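Garment Handling Operator (Robot Cell) – Mendura Textile Care, Urton site

Mendura Textile Care washes, dries, checks and folds garments for hotels, clinics and workwear customers. Our laundry in Urton has operated for many years with folding tables, and until last year every piece was folded by hand. Now a part of the folding hall works with robot arms, and we are looking for 3 operators to join the team of this new section.

Please read the whole text before you apply. The work is different from a normal laundry position, and we prefer that you know this before the interview.

What has changed in the folding hall

The arms were installed together with our technical partner Arkero. They take single garments from the table, spread them and fold them. They are good with towels and with simple shirts. They are slower than an experienced person with mixed clothes, and with some fabrics they need help every few minutes. For this reason each cell has an operator, who prepares the garments, watches the work and corrects it.

No one in the hall lost the job when the cells came. Two colleagues moved to quality control, and the others share their time between the hand tables and the cells. The hand tables will stay, as we still receive many pieces which the arms can not handle. But it is fair to say that the day has become different. There is less standing in one position and less repeated movement of the shoulders. There is more looking, more waiting and more writing down of faults. Some colleagues like this and some miss the old rhythm, when you could talk over the table the whole morning.

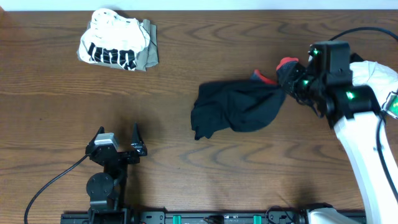
Mixed clothes on the table, with a dark cloth in the gripper.

Your tasks

– Place the garments on the table and remove the folded ones
– Start, pause and stop the cell according to the work sheet
– Free a garment when the gripper has taken it badly, after the cell is stopped
– Write each fault in the log with a short description in your own words
– Fold by hand during a part of each shift
– Once per week, meet with the technicians and discuss what did not work

The last point is important to us. At the beginning the changes in the programme were decided by the technical people alone, and several of them made the work at the cell harder. Now no change goes into use before the operators of both shifts have tried it.

What we expect

You have worked with textiles, in a laundry, in sewing, in a shop or in a similar place. You notice when a seam is twisted or when a sleeve is inside. You can read and write simple English for the log. Experience with machines is useful but we do not ask for it, and you do not need to know programming.

You should be patient. There are days when the same shirt is dropped again and again, and it is necessary to write it down each time.

What we offer

The position is full time, 40 hours per week, in early and late shift. The early shift starts at 6:00. Training takes almost 50 hours and is paid at the full rate. The first part is at the hand tables, so that you know how the finished garment must look, and the second part is at the cell beside an experienced operator. The pay is the same at the cells and at the tables. Your speed is not measured by the system, and the fault log is not used to judge individual persons. This is written in the agreement with the staff, and you can ask to see it at the interview.

There is a canteen, and the bus from Kanaan stops in front of the gate.

How to apply

Send a short letter and a list of your previous work to Kojo Boateng, shift manager, and write the reference number 1385 on it. You can also leave it at the reception. A photo is not needed. If you have questions about the tasks, you may ask for Mahmoud Cherkaoui at the reception – he worked at the hand tables before he became operator, and he is glad to answer.

Interviews take place in December and include a visit of one hour in the folding hall. Please wear closed shoes for the visit.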